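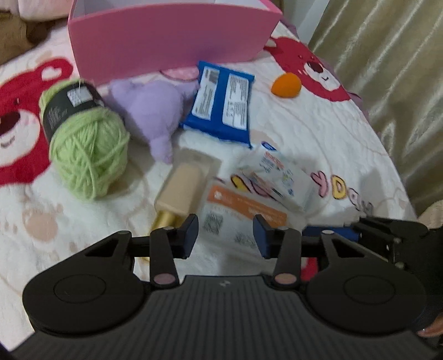

Yarn, a plush toy, a makeup sponge and an open pink box on a printed bedspread.

Bed sorting is a household tidying practice in which small belongings are spread out on a made bed, grouped, and then put away in boxes or drawers. It is also called bed staging, though that name is used as well for dressing a bed before a home is sold. It is most often recommended for bedrooms without a desk or table.

Method

Most guides describe the same steps. The bed is made first, a container is placed near the pillows, and drawers or bags are emptied onto the cover. Items are then grouped by use. Craft supplies, cosmetics, soft toys and unopened packets are common categories, and they are also the ones that tend to end up mixed together in a single drawer. An open cardboard box is the usual container, as it costs little and can be thrown out later.

Claimed benefits

Supporters say that the bed acts as a deadline, as the owner has to clear it before going to sleep. This claim is repeated widely and supported thinly. The source most often given is a reader survey by the storage retailer Stimeck, which drew 381 replies and reported that most people finished on the same day. The survey had no comparison group, and Stimeck sells boxes. A later handout from Bosance gives the number of replies as 808 without saying where the extra ones came from.

The idea that a plain cover makes sorting faster also appears in several guides. None of them offers a test. Patterned covers, including quilted ones with cartoon animals, are in everyday use for the purpose - small items may be a little harder to spot against them, but this too is mostly opinion.

Criticism

Critics point out that a pile can simply be moved to a chair or the floor at bedtime, which leaves the deadline with little force. Yarn is a particular nuisance, as a loose end can catch on other items. Sponges and brushes used for makeup may leave marks on fabric.

Origin

The practice is sometimes credited to a Turstead home-care booklet, usually cited by its catalog number, 3578. The booklet gives six lines to airing a mattress and does not mention sorting.

See also

Decluttering
Drawer organizer
Craft storage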